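Equipment Planning for a Household Manipulation Study
Final Project Report, Midside Project Group

Prepared by: Asif Sandhu, Gyu-bin Bang, Keabetswe Hlongwane
Project advisor: Cyprian Rutkowska
Submitted May 29, 2018

1. Purpose of the Report

The Midside project group was asked to prepare an equipment plan for a study of garment handling in private homes. The plan was to cover the purchase of hand-held grippers, the supplies needed to keep them in service, and the storage and transport of the equipment between homes. The study itself will be carried out by next year's group. The present group was responsible for deciding what that group will need and for presenting a budget the department can approve.

This report describes how the needs were established, which purchasing options were compared, and what the group recommends. Software, computing time and data storage are handled under a separate request and are mentioned only where they affect the choice of hardware.

2. Background

The department's earlier work on manipulation was done at a laboratory bench with rigid objects such as blocks, cups and small boxes. Equipment for that work was bought one item at a time, as each need came up. Records kept by Sipho Tshabalala, who manages the equipment room, show that this led to repeated small orders, several of them for parts that were already in a drawer under another name. Shipping charges were paid on each order.

Garments place different demands on the equipment. A pair of pants is long, it folds over itself, and its weight shifts as it is lifted. One gripper can pinch a hem or drag a leg to one side, but laying the garment out flat and folding it calls for a grip at both ends. The number of grippers to be bought therefore depends on which tasks the study will include, and the group settled the task list before asking for any prices.

3. Establishing the Needs

Three tasks were chosen with the advisor: straightening a garment on a flat surface, folding it, and placing it on a stack. Jeans were selected as the main test garment. Denim is heavy and stiff at the seams, and a gripper that handles a waistband or a doubled hem can be expected to manage lighter cloth with less effort.

The group then worked through the tasks in a furnished bedroom, using the bed as the work surface. A bed was preferred to a table for planning purposes because most people fold laundry on one, and because the soft surface changes how close the fingers can come to the cloth.
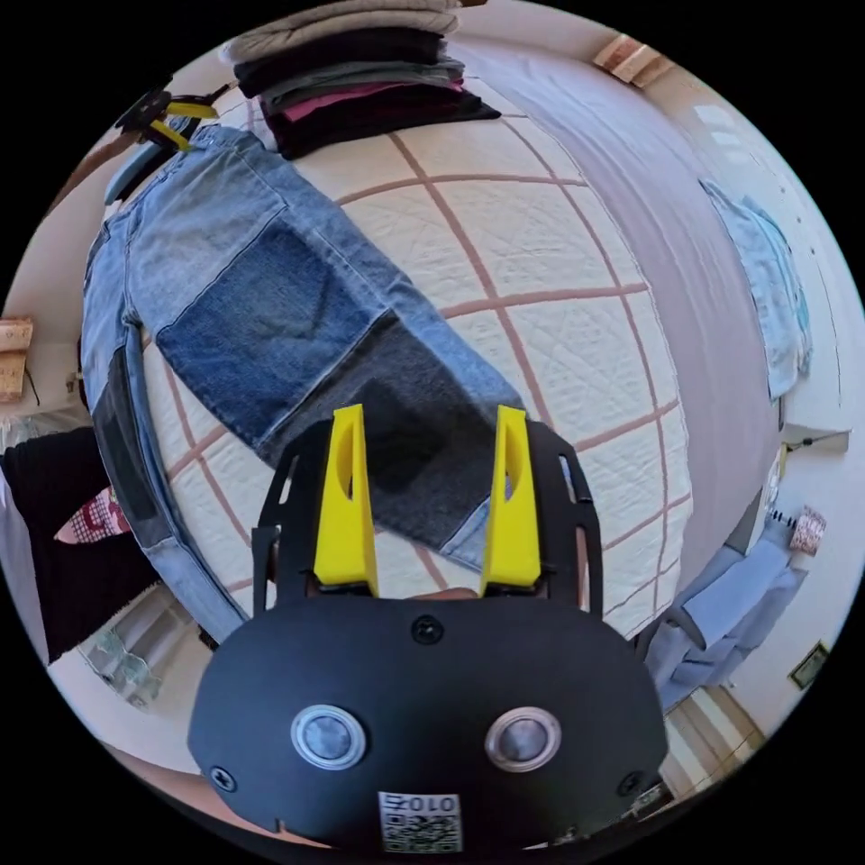
Each member took a turn as operator and wrote down what was lacking. The notes were compared afterward and combined into a single list of requirements:

The fingers must be replaceable without sending the whole unit back.
Every unit must carry a readable code, so that its recordings can be matched to it later.
The handle must suit both left-handed and right-handed operators.
Two units must be available to one operator at the same time.
A spare unit must be on hand at every home visit.
The full set must fit in a case that one person can carry up a flight of stairs.

There was some disagreement over the spare. Mr. Bang held that spare fingers and screws would be enough, as the body of the gripper has few parts that wear. Ms. Hlongwane pointed out that a home visit is arranged well ahead with a family and cannot easily be repeated. The group adopted the second view, and the spare unit was kept in the list.

4. Options Compared

Option A: Purchase of complete units from Gramov. The units arrive assembled and tested, with a one-year exchange arrangement. Fingers are sold in pairs. This option has the highest cost per unit and the shortest wait.

Option B: Purchase of kits from Kekine, to be assembled by students. The price is lower, but the group estimated that each kit would take most of a working day to assemble and check. The department would also need to keep the necessary tools and a trained student available every year.

Option C: Loan from the Kemeys teaching laboratory. No purchase cost applies. The units may be borrowed only in December, when the laboratory is closed to classes, and must be returned together.

Option C was set aside first. A single month does not allow for the number of home visits that are planned, and a damaged unit would have to be replaced at the department's expense in any case. The choice between A and B was closer.

5. Two-Handed Work and Its Effect on the Budget

The department's first estimate assumed one gripper per operator. The tasks in Section 3 cannot all be done under that assumption. Long garments need to be held at the hem and at the far end together, and the two units must match in finger shape and opening width if the recordings are to be compared. 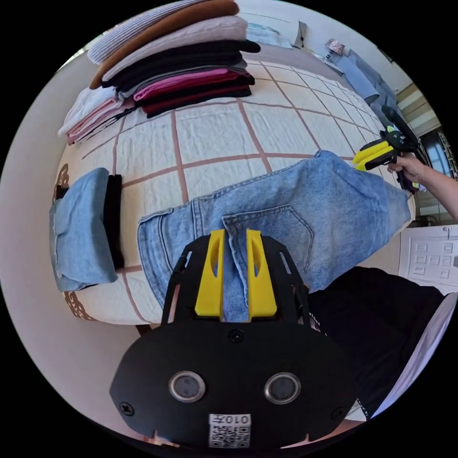 Matching pairs also affect the order in which units are bought. If one unit is ordered now and another a year later, the supplier may have changed the design in the meantime. The group advises that all units be placed on one order, even if this means a delay until the full amount is available.

6. Recommended Purchase

The group recommends Option A, with a total of 9 units: four matched pairs and one spare. The spare will travel with whichever operator has a home visit.

A supplies allowance of $900 is requested in addition to the units. It is to cover replacement fingers, screws, printed code labels, cleaning cloths and two carrying cases. The cases were priced at $119 each. The remainder should be held by the equipment room and released on written request, so that next year's group does not spend it all in the first weeks.

Test garments need not be bought. Used clothing is more varied in weight and wear than new clothing, and the group suggests that it be collected within the department.

7. Risks and Open Points

The Gramov price was given verbally and must be confirmed in writing before the order is placed. The exchange arrangement begins on the day of delivery, and delivery over the summer would use up part of it while the units sit in storage. Mr. Tshabalala has agreed to ask whether the start date can be moved.

The group did not test the grippers on knitted cloth, which may catch on the fingers. Next year's group should do so before ordering replacement fingers in quantity.

Insurance for equipment used in private homes is still under review by the department office. No home visit should be scheduled until a written answer has been received and filed with this report.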